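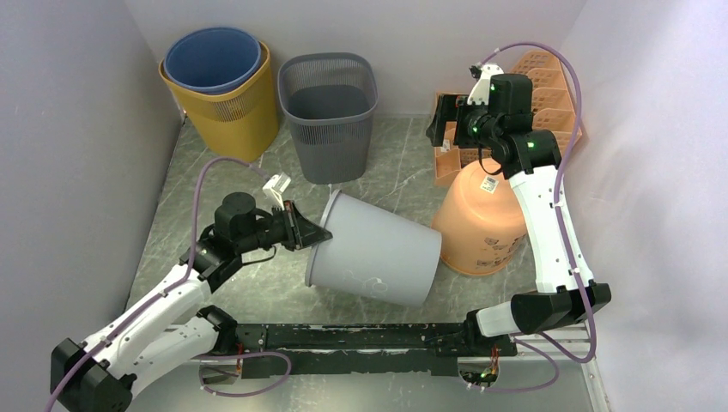

**Bins, again**

The last issue had barely gone out when the replies started coming in about small waste bins. I had given them one line at the foot of the page on spring clearing and thought that was generous. Several of you wanted to know whether nesting bins are worth having, one reader wanted a verdict on mesh, and somebody sent me a leaflet from Madeck with the words "a bin for every moment of the day" underlined twice. I don't know whether that was meant as support or as mockery. I've taken it as mockery.

So I'll go through it properly. I should say that I come to this as a person who had one bin in the kitchen and one in the bathroom for years and felt no lack.

The claim from the sellers is that a room gets tidier the more bins there are in it. Madeck say it, Orkine say it with nicer photographs, and the Tradix trade catalogue says it 146 times if you count every product blurb, which I did on a wet evening when I ought to have been doing something else. The word they all like is "system". You don't buy a bin, you start a system, and then you're missing the blue one.

What I see in real houses is that the second and third bins fill with things that aren't rubbish. Gloves. A lead for something. Wrapping paper that's too good to throw out. Once a bin has gloves in it, it's a basket, and you still haven't anywhere to put the tea bags.

**Nesting**

Round bins of different makes will often sit one inside the other, and a blue one dropped into a mustard-yellow one looks cheerful enough. As a way of storing spares I have no quarrel with it. The trouble starts when people are told it's a way of using them. Orkine suggest the inner bin for "dry" and the outer for "overflow". Try it. You have to lift out the inner one to reach the outer one, and if the inner one is full you're now standing there holding it.

If the inner rim stands well above the outer, you at least have something to get hold of. If the rims are level you don't, and two smooth plastic bins that have been pushed together hard will stay together through a good deal of swearing. A twist works better than a pull. Don't put them away damp.

I'd also ask what you gain. Two nested bins take the floor space of the bigger one. That's a fair saving in a cupboard. Out on the floor, it's one bin with a coloured collar.

**Holes in the sides**

Bins with slots or lattice round the sides look lighter in a room, and a dark grey squarish one is probably the least offensive thing you can stand against a wall. For an office or a bedroom, where it's all envelopes and tissues, fine. The leaflets go on about "airflow". I've yet to meet an envelope that needed airing.

Things fall through, too. Pencil shavings do, and so does anything from a hole punch, and dust collects in every opening and has to be got out with a brush. People then line the bin with a bag, at which point the holes aren't doing anything at all and you can see the bag through them. If you want holes, have them high up, under the rim, with a plain wall lower down. You get something to grip and the crumbs stay in.

Guérin charge more for a perforated bin than for a solid one in the same size. I asked their shop why and was told it was "a different process". I'm sure it is. 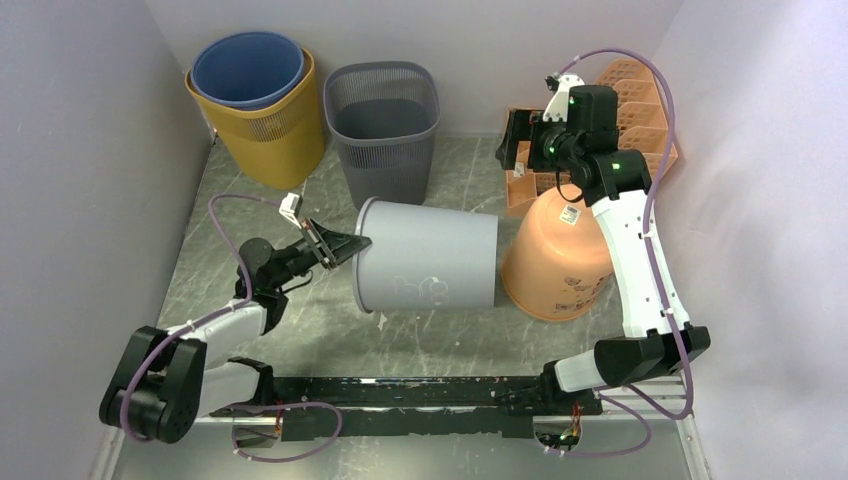 Back to size, then, which is where I think most people go wrong. A big light grey bin looks sensible in the shop. At home it's in the way of the door, it gets kicked over, and because it's large it's never quite full enough to empty, so it sits there for a fortnight. Small bins are a nuisance, but they do make you go out to the dustbin.

The big ones also roll. A tapered round bin on its side goes round in an arc and fetches up against whatever is nearest, generally another bin. I mention it for those of you on hard floors, and for the reader who asked about cats.

I'm no keener on drawings. Plain is better than printed. A faint cartoon on the side of a bin is there to be liked by a child for a week, and you'll have the bin a lot longer than that.

**Stickers**

This got more letters than anything else, so evidently I'm not alone. Why do makers put the label where it can't be peeled? On a peach-orange bin of the sort that's all over the shops this year, the white sticker goes up near the base, where the side starts to curve, and it comes away in strips and leaves its glue behind. You don't notice until the bin is upside down to drain.

Methods sent in, with my results:

- Warm soapy water and patience. Works on some. I ran out of patience.
- Cooking oil on kitchen paper, left for 15 minutes. Works best. Wash it afterwards or it collects fluff.
- A hairdryer. Works, though I wouldn't hold it close to thin plastic.
- Leaving it on. Perfectly good. It's a bin.

Any printing underneath is usually part of the job and won't shift, whatever you rub on it.

**The organiser question**

Three correspondents have moved on from bins to plastic organiser racks, the kind with rows of compartments and holes in the walls, and would like me to approve. I'd like to, because they've plainly enjoyed themselves. But a rack of compartments only works if you have things the size of the compartments. I've seen one used well, for seed packets and string. I've seen others used for "bits".

An orange one next to an orange bin does look as though somebody meant it, I'll grant that. Tradix sell theirs in five colours and recommend one colour per member of the household. Anyone who has lived in a household will know how long that lasts.

Before buying one, put what you want to store on the floor in heaps. If there are two heaps, you want two boxes. If there are lots of heaps and they're all small, go ahead. If most of what's there could go in the bin, you've saved the price of the rack.

**What I'd do**

Start with what you have and move it. A bin that's never used is often only in the wrong place – mine in the hall went from useless to full by being shifted to the other side of the post table. Stand it against a wall, somewhere you already stop. If it's still empty after a week, put it inside another one and put both in the cupboard.

If you must have more, get them in different colours so people can be told which is which over the telephone. Avoid lids you have to lift with a hand. Avoid sets.

Madeck's leaflet, incidentally, offers a points scheme. You need 2522 points for a free bin, and the large bin earns you 443. I make that six bins to get a seventh, with a few points left over towards the eighth. I'll leave you to decide whether that's a system.

Replies as usual to the address on the back page. I'd be glad to hear from anybody who has a mesh bin in a kitchen and is happy with it. For the February issue I'm supposed to be looking at drawer dividers, and a parcel of them has already arrived from Orkine, packed in a box that would hold the contents of most of my drawers.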